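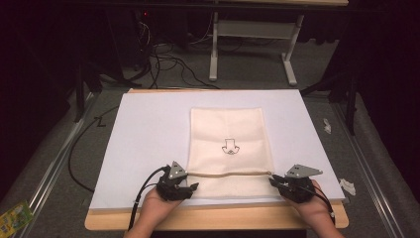

The Timden Bequest

Search this site Search
Stories Archive

Notice was given on Tuesday that the Office of Lapsed Properties at Gukau would hear claims to the Timden house. The hearing was set for 3 o'clock. Two claimants presented themselves, and both were admitted.

Mr. Aurelio Palacios stated that he had rented the upper floor for six years and had paid for the roof. He submitted receipts. The Office accepted the receipts and returned one of them, which was for shoes.

Mr. Pak-hei Lui stated that he had never lived in the house. He had been born across the road from it, and Miss Timden had taught him to read at her kitchen table. He submitted no papers. Asked what he wished to claim, he replied that he would like the table.

The Office consulted the inventory, which ran to 210 entries. The table did not appear. An inspector was sent by the Indano ferry and returned before dark to report that it stood in the kitchen, that it was too wide for the door, and that the wall had evidently been built after it.

The Office ruled that an object which could not be removed was part of the house. The house was awarded to Mr. Palacios. Mr. Lui thanked the Office and put on his hat.

In the corridor Mr. Palacios was heard to ask whether mornings would suit. Mr. Lui said that he generally read in the evening.

The file was closed in May. A spare key was entered in the register under the name of Lui, and the clerk initialed it.

6 comments
Shared 210 times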